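Thursday, Melport open day, notes typed up same evening

Went over to Lirkwood's building for the Dimolitz demo. Signed in at 9, coffee was fine, talk ran long. The pitch is a pick-and-place policy trained in simulation that "handles household clutter." Everything we saw was rendered. I asked twice whether there'd be a physical arm running later in the day and got a yes the first time and a maybe the second.

Task was bathroom tidying: small stuff around a toilet, one arm on a black stand next to it. They had a gripper view up on the side monitor, which I found more useful than the big screen. 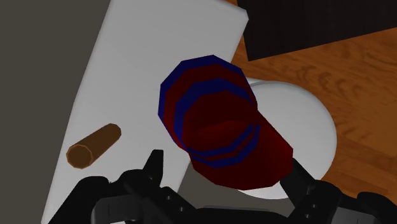

*Gripper view, fingers open, red and blue object between the tips. Brown cylinder off to the left.*

Things I wrote down during the talk:

- 1813 simulated trials in the set they report on. Of those, 763 are called "clean." Definition of clean wasn't on the slide.
- No split by object. An average over easy and hard shapes tells me very little.
- Contact model is the Juhl one. We dropped it in July over slip on narrow parts. They say it's been retuned, no numbers.
- Lighting is soft and even in all of it. Want to see it with a hard shadow across the target.
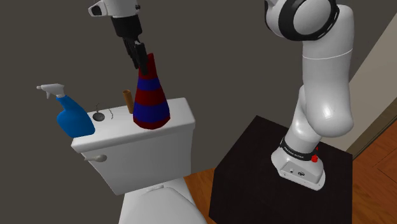
My main complaint is with how they score a grasp. As far as I could follow, if the fingers are closed on the target at the check step, it counts. Placement gets its own number, and we weren't shown it. Take the striped cone on the tank lid: the fingers have it by the narrow red tip, with the wide base down on the lid. I'd call that a grasp at a checkpoint and nothing more. A taper is about the worst thing to pinch near the top, and I'd want the lift, the carry and the release before believing any total. Also want to know what happens to the cardboard tube standing right behind it if the cone swings.

Asked for the raw logs. They offered a sample of around 200 episodes, chosen by them. Said I'd prefer a random draw. They're checking.

To do:

- email Lirkwood about the random draw
- get the definition of "clean" in writing
- rerun our own taper test on the current Juhl build before we say anything rude about it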